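Giving up the second car

12 Jan 2021

We sold the second car in June and I said at the time that I would write something after six months. It is a bit over that now, so this is it.

The car was a small grey hatchback that we bought used when I worked on the far side of Drellau. I drove it in every day, parked behind the building and drove it home. Then the office closed its doors in the spring and it sat on the road outside our house for weeks. The battery went flat twice. The second time I had to borrow a charger from next door, and while it was plugged in I looked up what we were paying to keep the thing.

Insurance, tax, the MOT, a residents' permit and two new tyres it was going to need before winter. I put it all on the back of an envelope and left it on the kitchen table. Neither of us said much, but by the end of the week it was listed for sale.

It sold to a couple from the Trujillo estate who wanted it for their daughter. They knocked 50 pounds off for the scratch on the rear door, fair enough.

The first month was easy as we weren't going anywhere. After that the gaps started to show. The dentist is on one side of town and the vet is on the other, and of course both appointments landed on the same morning. I took the dog on the 29 bus. He was fine until the roundabout, when he was sick on my shoe. I now carry a roll of kitchen paper and a bag, and I sit near the back doors.

The 29 is a decent service up to early evening. After that it drops to one an hour and the last one leaves the station before most people would want to go home. If you are thinking of doing the same as us, look at the evening timetable first. I only looked at the daytime one.

I bought a bike in late summer, second-hand, from the shop on Zundell Road. It has mudguards and a rack, and the gears work apart from the lowest, which jumps. The hill up to our house is the problem. I can get to the postbox without stopping and then I walk the rest. In June I would have been embarrassed by that and now I don't care.

Shopping was the thing I expected to be hardest. We do one big shop in the remaining car every fortnight and the rest on foot or by bike. Milk is heavy. So are potatoes and cat litter, and we have stopped buying squash in the large bottles.
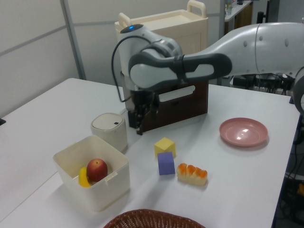

Carrying things has taken more working out than the travelling did. I started with two carrier bags on the handlebars, which is a bad idea and I don't recommend it. Then I had a pair of cheap panniers that let the rain in at the seams. What I use now is a box strapped to the rack, and the one feature I would insist on is a proper handle cut into the front, like the one on the dark brown box in the photo, so you can lift it off and take it straight indoors. Mine came without one and I had to cut it myself with a borrowed jigsaw. It is not very straight. Two bungee cords hold it down, and I put an old towel in the bottom to stop tins sliding about.

On money, we are clearly better off, though by less than the envelope said. I forgot to put in bus fares, a helmet, lights, a lock and the waterproof trousers. There have also been 4 taxis, all of them in November and December when it was dark and wet and I had simply had enough.

Would I do it again? Yes, while I am working from home. If the office opens up again full time I will have to think about it, as the route by bus means a change in town and a long wait at the other end. There is talk of a through service but there was talk of that when we moved here.

Next job is the lowest gear. The shop says to bring it in when the weather improves.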